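August, by Konrad Kaufmann

My pre-sale safety check for used phones, the short version - I run it on every handset before I list it.

1. Battery: no swelling, no lifted screen. OK on the Monar.
2. Charge port: clean, no scorch marks. Picked out some lint.
3. Wiped and signed out. Yes, twice!
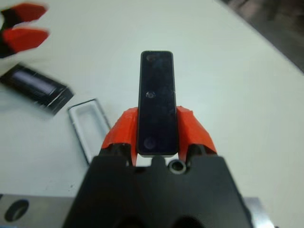 4. Glass: no cracks or chips. I run a fingertip round all four sides, and rounded corners like these are where I slow down. Glossy dark faces hide hairlines, so I tilt them under the lamp.
5. Charger: fail, frayed at the plug. Binned it.

Recent
Raltico cases, 8 months on
Is the Isia worth $450?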